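**Kilholm finishes its gripper and wrist camera comparison, and we're giving the whole thing away**

*For release in February. Free to reprint, whole or in pieces.*

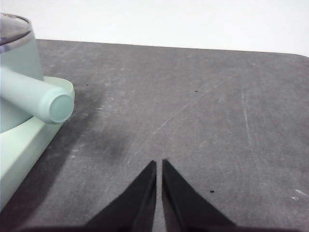

I'm Linnea Hellström, I run the test bench at Kilholm, and I've been allowed to write our press release myself this time. (The last one used the word "solutions" four times and I complained, so this is my punishment.) The news is that we've finished comparing two grippers and two wrist cameras on everyday kitchen handling, and from this month anyone can download the results, the logs and the test sheets without filling in a form.

The job started with Vendstead. They build small automated serving counters, the kind you might walk up to in a hospital lobby at 3 a.m. when the cafeteria is dark, and they wanted to know which gripper to put on the arm behind the counter. They had narrowed it down to two. One is the Medeiros parallel gripper, which has stiff, flat-faced fingers and closes with a good firm clap. The other is the Trivard, which has fingers that give a bit when they meet something. Vendstead's people had been arguing over the two for months, and I think they mostly wanted somebody outside the building to settle it.

So we set up one arm, one table and one controller, and swapped the grippers back and forth. Same arm the whole way through! I can't stress that enough, because I have read so many comparisons where gripper A was on one robot and gripper B was on another, and then you're really comparing the robots. We also kept the lighting the same and ran the arm at the speed Vendstead plans to use on its counters, which is slower than most demo videos and a lot more honest.

**What we ran**

There were 2,358 grasp attempts in the final set. I threw out everything from the first stretch of setup, when I was still fiddling with the wrist mount, and those runs are in a separate folder if you'd like to see me learning. Each attempt got a plain pass or fail. To pass, the arm had to take hold, lift, hold still, and put the thing back where it came from without tipping it.

We stuck to kitchen goods with handles, lids and rounded sides, since that's what a serving counter is full of. Boxes are easy. Every gripper on the market can pick up a box, and every brochure has a picture of it doing so. A round handle that sticks out at an angle is a much ruder question, because the fingers have to come in lined up with it, and if they're off by a little they either skate along the plastic or shove the whole appliance sideways.

For each kind of object we started from a mix of approach angles, including some mean ones. Hideaki Nagano wrote the approach planner and he picked the starting poses too, mainly so that I couldn't quietly choose the ones I knew would work. He was not gentle about it.

**How the grippers did**

Okay, the part Vendstead paid for. The Trivard was better on handles. It wasn't close on the angled ones: when the fingers arrived slightly crooked, the Trivard settled around the handle and carried on, and the Medeiros tended to pinch one side and twist. If your arm is going to spend its life grabbing handles, I'd buy the Trivard and not lose sleep.

The Medeiros was better on lids and anything with a thin edge. You want stiffness there. The Trivard's give becomes a nuisance, because the finger bends away just when you'd like it to dig in, and you get this slow, sad slide. The Medeiros also repeated itself beautifully. Send it to the same spot a hundred times and it closes in the same spot a hundred times, and that made Hideaki's life easier when he was tuning.

Changing fingertips was a draw in the sense that I disliked both. The Medeiros tips go on with tiny screws that want to live under the bench. The Trivard tips snap on, which is lovely, except that twice I thought they had snapped and they had not.

"I expected the controller to be the hard part and the fingers to be a detail," Hideaki told me when I asked him for a line I could use here. "I had that backward. I rewrote the approach code for the stiff fingers three times. For the soft ones I wrote it once and went home."

He did go home, too. I remember because I had questions.

**The cameras**

This bit grew out of the gripper work. We had planned to use one wrist camera throughout, but the view from the wrist turned out to matter so much to the planner that we bought a second and made a proper comparison of it. One has a wide lens and the other a narrower one with a sharper picture.

I went in rooting for the sharp one. The trouble is that by the time the fingers are near the object, a narrow view has lost most of it, and the planner is working from whatever sliver is left. The wide camera keeps both fingertips in view along with a decent amount of tabletop, so you can tell where you are. The picture is softer and the edges bend, and it still won. We used it for all the final handle runs.

Two small things for anyone building a similar bench, and these cost us real days:

- Use a matte, dull tabletop. We started on a shiny one and the arm kept taking an interest in reflections of the ceiling lights. Our gray one is scuffed and scratched and I wouldn't put it in a dining room, but the planner has been much calmer.
- Soft shadows are fine, hard ones are trouble. Move the lamp further away before you touch any code.

Metal rims and lids deserve a mention too. They throw back light in ways that confuse the distance estimate, and both cameras struggled with them. We haven't solved that. If you have, my email is on the download page and I will be extremely nice to you.

**What went wrong**

A fair amount! The wrist mount worked loose partway through a long set, and we had to rerun 196 attempts because I couldn't swear the camera had stayed put. It's now held with thread lock and I check it before lunch and again before I leave. We also lost most of an afternoon to a cable that was just short enough to tug the wrist at one particular angle. Every failure at that pose looked like a gripper problem, for both grippers, until Hideaki put his hand on the cable during a run and felt it go tight.

I've left notes on all of this in the logs. I know press releases don't usually have a section for it, but if you're going to trust the numbers you ought to know what kind of week they came from.

**What Vendstead is doing with it**

Vendstead has chosen the Trivard gripper and the wide camera for its first counters, with a stiffer set of tips for the lid work. Those tips don't exist yet in the shape we'd like. Kilholm will be testing early versions for them through the spring, on the same bench and with the same rules, and we'll publish those results as well whether or not they flatter anybody.

To be clear about money: Vendstead paid for the gripper comparison and agreed up front that we could release it. Kilholm paid for the camera part. We bought the Medeiros and the Trivard at the ordinary price from the ordinary catalog, and neither maker saw the results before Vendstead did. Both have since had a copy. Medeiros wrote back with a sensible question about closing force, which I answered and added to the notes. Trivard wrote back with a thumbs up.

**Getting the files**

The download has the pass and fail sheets, the arm logs, the wrist camera video for every final attempt, drawings for the camera mount (the good version), and a short guide to repeating the tests on your own arm. You can use any of it for anything, including selling things, and we'd just like a mention. The video is most of the size, so grab the sheets first if your connection is slow.

If you run the tests on a gripper we didn't cover, please send me your sheet. I'd like to add a page of other people's results, and I promise to post the ones that disagree with mine. I'm especially curious about three-finger designs and about anything with suction in the palm, since Vendstead keeps asking me about suction and I keep changing the subject.

Reporters and curious people are welcome to come and see the bench. Mornings are better. The arm is usually running by 9 a.m., and there's coffee, made by a person.

**Press contact:** Linnea Hellström, test bench, Kilholm. For questions about the planner or the starting poses, ask for Hideaki Nagano. For questions about the serving counters, please go to Vendstead directly, as I only know about the arm end of things.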